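Section 4. Working alongside the table-mounted arm

4.1 Scope

This section applies to all staff of the Wiststead assembly and kitting rooms whose duties include a shared workstation. It replaces the February issue. It is to be read together with Section 3 (Power and Stopping) and the shift handover form. Questions of interpretation should be sent to Baiba Raudsepp, Workplace Systems, at the Jurkberg office.

4.2 Changes to duties

Before the arm was introduced, one employee at each kitting table picked small parts by hand for the whole shift. Under the present arrangement, repeated picking and placing is assigned to the arm. The employee, now called the table lead, is responsible for the following:

– preparing the table and laying out parts
– approving each new pick routine before it is run at full speed
– clearing faults and recording them
– checking finished kits against the order sheet

No position has been graded down as a result of this change. Employees who held the post of picker on the date of transfer keep their pay band and are entitled to 20 hours of paid training. Training hours may not be scheduled during meal breaks or added to the end of a full shift.

4.3 Preparing the table at the start of a shift

1. Read the handover form left by the previous table lead. If any line under "Open faults" has not been signed, do not continue until the shift supervisor has been informed.

2. Confirm that the emergency stop is within reach from the place where you will stand.

3. Inspect the clamps that hold the mounting structure. Each clamp must be tight by hand. Do not use a tool to tighten a clamp further.

4. Check that cables are clear of the walking area and have enough slack for the full reach of the arm.

5. Remove all personal items from the tabletop, including cups, phones and badges.

6. Switch on the controller and wait for the ready message. The start-up check takes 68 seconds and must not be interrupted.

7. Sign the form.

NOTE: The height of the table is set during installation. Staff who need a different height should ask for an adjustment through the Holub service desk. The arm must be taught its positions again after any change in height, so please allow one full working day.

4.4 Teaching a small-part pick

Markers and their caps are used as practice parts at all tables. They are light, easy to replace and close in width to the parts used in the Bandow kits.

1. Place the practice part flat on the tabletop, well inside the reach of the arm.

2. Select "Teach" on the handheld panel. The arm will move at reduced speed only.

3. Bring the gripper down over the part with the fingers open. Stop while there is still a visible gap between the fingertips and the table.

4. Lower the gripper in small steps until the fingers are on both sides of the part.

5. Close the gripper at force setting 2. Higher settings may crush a cap or mark the barrel of a pen.

6. Save the position and give it a name that another table lead would understand.

7. Run the routine 21 times at reduced speed. If the part is dropped or missed on any run, return to step 3.

CAUTION: Do not straighten or turn a part by hand while the arm is in "Teach". Leave teach mode, press "Hold", and wait for the hold message before reaching onto the table.

CAUTION: The gripper will not release a part when power is lost. Do not pull the part free. Follow the manual release procedure in Section 3.

4.5 Pace of work

The speed of the arm is set by the table lead and may be lowered at any time without permission. Supervisors may ask for the reason but may not raise the speed themselves. Output figures recorded by the controller are used for maintenance planning – they are not used to assess individual employees.

Table leads who work alone for most of a shift are to be offered rotation to the packing or inspection area at least once a week.

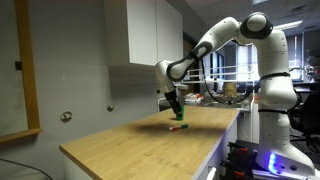 4.6 Handover at the end of a shift

1. Send the arm to its rest position and press "Hold".

2. Return practice parts to the tray and wipe down the tabletop.

3. List every routine that was added, changed or deleted, with its saved name.

4. Record open faults, including those that cleared without action.

5. Remain at the table until the incoming table lead has read and signed the form.

Revised 24th September. Next section: 5. Cleaning and Routine Care.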